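Notebook, Cludside workshop, February

Glaze test for the Grelo tableware, second batch

Opened the kiln at 7:40 in the morning. The cooling was slower than last time, I think the damper was more closed. I left the lid propped for a while and did not touch the pieces before they were comfortable in the bare hand.

The recipe is the same base as in the first batch, only I changed the copper. Before it was 2 percent by weight and the color came too heavy, almost a bottle green in the places where the glaze ran thick. Now I used half of this. I sieved everything through the 80 mesh, two times, and let the bucket stand overnight. In the morning there was a hard layer at the bottom, so next time I want to add a little bentonite already at the mixing, not after.

Dry batch was 245 grams for the small bucket. It is enough for the test tiles but not for dipping a whole plate, I had to pour. Pouring leaves a line where the two flows meet. On the tiles from the Jolley clay the line disappeared in the firing. On the Hennessy clay it stayed, and one can feel it with the fingernail. I do not know yet if this is the clay or my hand.

The color I am looking for is a pale mint, quiet, with no blue in it. I keep the reference near me when I compare the tiles, and I compare always at the window before noon, because the lamp over the bench makes every green more yellow.
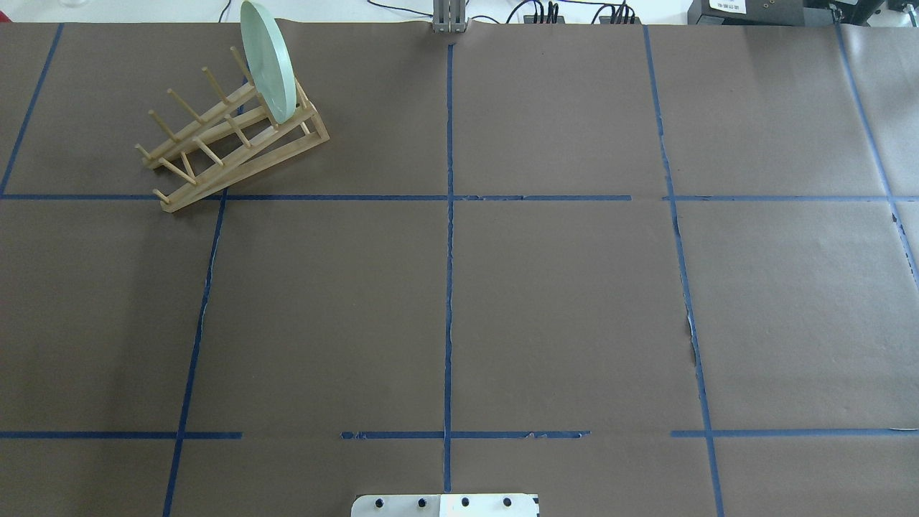
Mint-green plate in the wooden rack, the color to match.

Results by position in the kiln. Bottom shelf: a bit matte, probably underfired, the cone there was only starting to bend. Middle shelf: the best, smooth and even, very near to the reference. Top shelf: glossy, but pinholes on the rim of two tiles. I held the top temperature for 20 minutes and I would like to try a longer hold, to give the pinholes time to heal.

Foot rings: wax resist was good on all except one. That one stuck to the shelf and took some kiln wash with it. Ground it off, wrote it on the shelf list.

To do before the next firing:
Order more of the Jolley clay, the bag is nearly finished.
Mix a bigger bucket so that dipping is possible.
Crackle check on the middle shelf tiles, freezer and then boiling water.
Ask the Grelo people if they accept a matte back side. If yes, the bottom shelf can also be used.

Tiles are in the drawer under the scale, marked with iron oxide on the back. Please do not wash them yet.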